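Search this site Go

Shares 4 | Comments 0

Catby Home Cooking Classes - progress report to the Kvaran Fund, November

We're halfway through the grant year and it has gone better than we dared hope! The classes in Flerkville filled first, Flundthorpe took longer (the bus times were against us until we moved the start to 6:30 pm), and between them 132 people have now signed up. Our recipe booklet has been picked up 220 times, mostly from the library desk.

Soup night is the clear favorite. Bread was harder going - two hours is tight for a dough that has to rise, so from next month we'll hand out the recipe a week ahead and start with dough made at home. We've also added a small-kitchen course for people who cook without a full stove, and that one already has a waiting list.

Spending to date is $3,221, nearly all of it on ingredients and room rental. Flour cost more than we budgeted and printing cost less, so we'd like to move the leftover printing money across, if you're happy with that.

Still to do: the evening course in Flundthorpe, a second print run, and a short survey of everyone who finished.
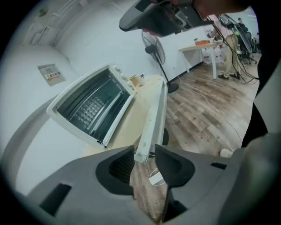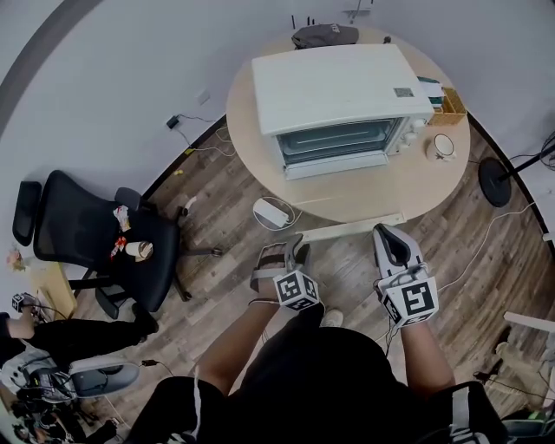

Second photo: toaster oven on the round table.

Last updated: November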